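Najafi has a new home for its tea adverts! The account has gone to Tendden, the agency run by Busisiwe Rampersad, and the first radio spots should be on air in April. 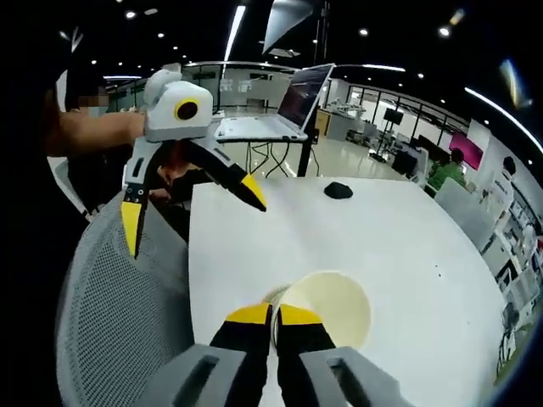
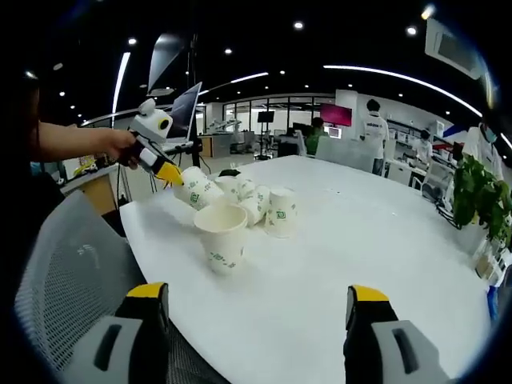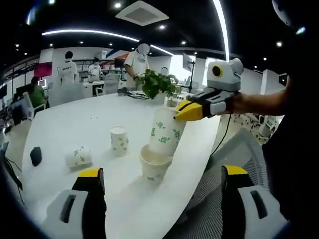 AGENCY NEWS

We loved the pitch idea - listeners ring in and hum the jingle, badly if they like, and the best ones end up in the advert. A trial run brought in 3,179 calls, and Ashok Chaudhary on the creative team has picked 22 favourites so far. Posters follow at 169 bus stops. Lovely stuff, and well done to all!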